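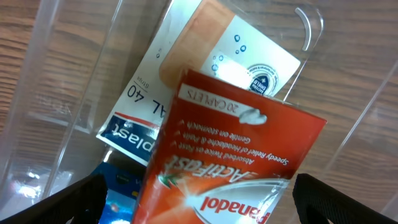

Search this site Search

Talking to Vaida Kazlauskienė about first aid on the fells

Last updated: September 22, 2024

I'd been meaning to sit down with Vaida for ages. She has been teaching walkers' first aid out of the old chapel in Tostorby for years now (half my running club has been through her course, me included, and I still can't do a decent sling), and when I finally rang her she told me to come over that same afternoon and bring cake.

So I did. Lemon. She cut it before I had my coat off.

Vaida started out as a ward nurse and came to walking quite late. "I was thirty-eight and I had never owned boots," she told me. "My neighbour Priit dragged me up Prudside in December, in trainers, can you imagine? I had blisters the size of plums and he had one plaster in his wallet. One! And it was older than my son."

That was the start of it, really. She ran her first evening for six friends and charged them the price of the tea. The chapel now gets 200 people a year through the door, and she's still a bit baffled by that.

I asked what people get wrong, and she groaned. "They buy a big kit and never open it. Then they're on a hillside with cold hands, trying to work out a wrapper. Open it at home! Play with it! Bandage the dog!"

Her own dog, Koppel, was asleep under the table and has apparently been bandaged many times.

We got on to blisters, because I always do. She's firm that you stop at the first hot spot, even if the rest of the group is moaning about the bus. "You feel silly stopping after ten minutes. Well, feel silly. I've walked down with people who didn't want to make a fuss, and it took us until dark."

The bit of the course I remember best is the one where you lie on wet grass pretending to have broken your ankle while everyone argues over you. Vaida loves that part. "After five minutes they notice you are shivering," she said, laughing. "Every time, five minutes! Put a coat on the poor woman first, then argue."

She'd like to do a winter session higher up, and a children's one too, if she can find a second teacher. Yuzuki Ueda has been helping with the evening groups and is very good with teenagers, Vaida says, much more patient than she is. The roof needs 3000 pounds spending on it first, though, and there's a bucket by the piano in the meantime.

I left with the rest of the cake and a triangular bandage to practise with. The cat has gone into hiding.

Contact us | Copyright Tostorby Walkers' Notes | Back to top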